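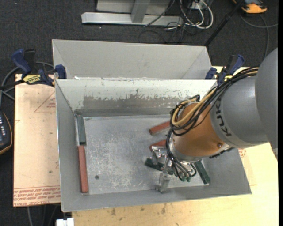

Somebody who read the last version of this guide wrote in to ask why the whole thing starts with the bins and not with the robot, when the robot is what people come to see. Fair question! My answer is that the arm has never once ruined an open day for me, and the bins have done it twice. So bins first.

Home | Guides | Downloads | Workshop Notes

Filed under: Open Days & Demos

SECTION 2. SETTING UP THE BIN-PICKING DEMO FOR VISITORS

I wrote this after our November open day at the Trillusstead hall, so it assumes you already have the arm bolted down, powered and talking to the Forasell software (that's all in Section 1). What follows is the part you do on the morning, before the doors open.

1. Put the two metal bins end to end on the work table and push them together until the rims meet. The front bin is the one the robot picks from.

2. Clamp both sides with bar clamps. Squeeze the trigger until the jaw pads bite, then give the bins a good shove with your hand. If they move at all, do it again.

Note: Please don't skip the shove. A bin that creeps over a little with every pick is very hard to spot from the crowd side, and you'll spend your lunch break blaming the gripper.

3. Load the blocks. I like a mix of red and green ones, scattered any old way, with a couple leaning or lying at an angle. Neat rows look tidy but they make a dull show, and visitors love it when the arm has to go after an awkward one.

4. Start Flirkitz on the laptop and open the job called Hlongwane. (The name is from the first place we ever ran it, and I've never gotten around to changing it.)

5. Set the speed to 10 percent and run one full cycle with the room empty. Keep the handheld controller in your hand the whole time, thumb near the stop.

CAUTION: Watch the cables and hoses at the wrist during this slow run. They need enough slack to swing around with the tool and not so much that a loop can catch on the rim of the bin. Stop the arm before you touch any of them.

6. If the slow run goes well, bring the speed up to 56 percent. That's plenty. I tried it faster one year and people in the front row kept stepping back, so they missed half of it.

7. Set the visitor line 300 cm from the table edge and tape it down. Kids will lean over it, so have one grown-up on that side doing nothing except watching the line.

CAUTION: Never reach into a bin while the job is loaded, even if the arm looks like it's just sitting there. It may be waiting on the next pick. Stop the job, lock the controller, then move your block.

8. Let people choose the color! There's a red/green switch on the main screen of the job, and handing that choice over to a visitor gets more questions going than any speech I've ever given.

Note: Scratches on the bin floor are normal wear and you can leave them alone. Wipe out dust and scraps between groups, though, with the job stopped.

Packing up is in Section 3.

Last updated Dec 19, 2021 | Contact | Back to top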